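Stamina training in Jumow, one season in

I finally have a full season of logged matches in Jumow, so I can say something about stamina training that goes beyond gut feeling. My club, Drolilen, played the same 4-4-2 from start to finish. I changed one thing at midseason: the two central midfielders went from passing drills to stamina drills.

Before the change, that pair completed 717 passes. After it, over the same number of matches, they completed 864. Passing skill did not move for either player, so I read the gain as coming from the final stretch of each match. The log agrees with this. Most of the extra passes fall after minute 70, when tired players used to lose the ball or stand still.

Cost matters too. A stamina block is 1,000 credits per player, the same as any other block, but the effect fades if you skip 2 weeks in a row. Passing skill does not fade. Over several seasons passing may still win, and I can't rule that out with the data I have. 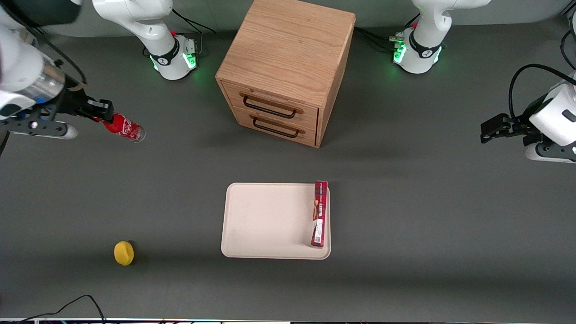 Wingers are a separate problem. They run more in the match engine, and the two I tested were still tired by minute 60 with the same number of blocks. I suspect age plays into it — both are over 30 — but the September update changed the aging curve and my older notes are no good for comparison.

Next season I will move both wingers to stamina from the first match and leave the midfield alone. Barbu and Protow are in my league again, and both press high, so tired legs should show up in the log early.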